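Plilumetti Opens Its First Repair and Refill Shop in Pitetville This November

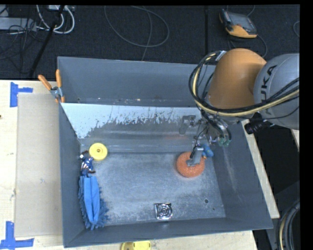 A gray bin on a pale wooden tabletop, with a KUKA arm reaching in from the right.

PITETVILLE – Well, we did it. After two years of selling soap and lamp oil and boot wax out of the back of a van, my little company Plilumetti is getting a front door. The shop opens in November on the ground floor of the old Clorkirberg building, two doors up from the bus stop, and I'd love for you to come by and see it (and smell it, because the lavender batch is curing in the back room and it has taken over the whole hallway).

If you've bought from the van, you already know how we work. You bring a jar, a tin, an old shampoo bottle, whatever you've got under the sink. We weigh it, fill it, weigh it again, and you pay for what went in. We're keeping all of that. The big change is space. The van held 26 products when it was packed right up to the roof, and every time somebody wanted dish soap I had to climb over the laundry powder to get to it. The shop has 62 on the shelf for opening month, plus a long counter where you can set your bags down while you decide.

So what's new? First, the dry goods. People kept asking for rice, beans, oats and coffee, and I kept saying no, I don't have anywhere to keep them. Now I do! We'll start with a short list and add to it as I learn what people in the neighborhood really cook. I'm told I've ordered far too many lentils. We'll see.

Second, repairs. This is the part I'm most excited about. The back half of the shop is a mending room with two sewing machines, a darning station, a bench for small household things, and a stool that I've already fallen off once. You can drop off a coat with a busted zipper, a lamp that needs a new cord, a chair with a loose leg or a pan with a wobbly handle. We'll look it over with you, give you a price before we start, and call you when it's ready. If it can't be fixed, we'll tell you that too, and there's no charge for looking.

We won't take on phones, laptops, microwaves or anything that runs on gas. I know, I'm sorry, people ask every week. The bench is small and we'd like to do a few kinds of jobs well.

Third, and this one came from customers, we're keeping a lending shelf. A lot of folks in Pitetville live in apartments and don't want to own a carpet steamer or a jam kettle or a set of folding tables for one party a year. We've gathered up 430 items so far, mostly kitchen and garden stuff, and you can borrow any of them for a week with a small deposit. There is one very large paella pan and it is already spoken for on opening weekend, so please don't be mad at me.

The building itself deserves a word. The Clorkirberg used to be a hat factory, then a place that printed wedding invitations, and then for a long while it was storage. When I first got the keys the front windows were painted over in brown. We scraped them by hand over several evenings with the radio on and a lot of takeout, and the light in there now is just lovely, especially late in the afternoon. The floor is original and slopes a bit toward the street. If you're bringing a stroller or a cart, use the side entrance on the alley, where there's a ramp and a wider door.

I also want to brag on our neighbors. Dương, the bakery next door, is going to be baking for us on opening morning, and they'll be selling their sesame buns at our counter on weekends after that. They were the first people to knock and say hello when I was standing in an empty room wondering what I'd gotten myself into. They also lent us a ladder, which I still have. I'll bring it back.

A bit about prices, since I get asked. Refills will cost the same as they did at the van. I looked hard at whether I could hold them there with rent to pay, and I can, at least through the winter. Repairs start at a flat rate for simple jobs like hems, buttons and plugs, and anything bigger gets quoted. If you forget your container, we have a crate of clean donated jars by the door and you can take one for free. Bring us your extras, too. We're always short on lids.

The first 200 people through the door on opening day will get a cotton produce bag, sewn in our mending room out of old curtains and bed sheets. No two of them match and a few of them are pretty loud. I'm keeping the one with the pineapples.

Doors open at 9 a.m. that first morning and we'll stay until the buns run out, and then a while after that. There'll be a free mending lesson at noon where you can learn to patch a knee or sew on a button that stays put. Bring something that needs it. Kids are welcome, and there's a basket of felt scraps in the corner for anyone who'd like to make a mess.

The van isn't going away, by the way! It'll still be out at the river parking lot on market mornings, with a smaller range, for everyone on that side of town who can't easily get downtown. If you have a standing order, it stays just as it is unless you tell me you'd like to pick up at the shop from now on. Just say so next time you see me, or send a note.

We're also looking for two part-time people, one for the counter and one for the mending room. You don't need shop experience for the counter job, but you should like talking to strangers and be okay lifting a full tub of soap. For the mending job, bring along something you've fixed and tell us how you did it. It can be ugly. Some of my favorite repairs are ugly.

Local press are welcome to come a day ahead, when we'll be stocking shelves and the coffee will be on. Just let us know so we can put out enough chairs. I'm happy to talk about refill shops, old buildings, how to get candle wax out of a tablecloth, or what to do with a great many lentils.

About Plilumetti

Plilumetti is an independent refill and repair business based in Pitetville. It started as a one-van operation selling household basics by weight, and now runs a weekly van stop and, as of this November, a shop, mending room and lending shelf in the Clorkirberg building.

Contact: Plilumetti Press Desk, Clorkirberg Building, Pitetville | © Plilumetti. All rights reserved. | Back to top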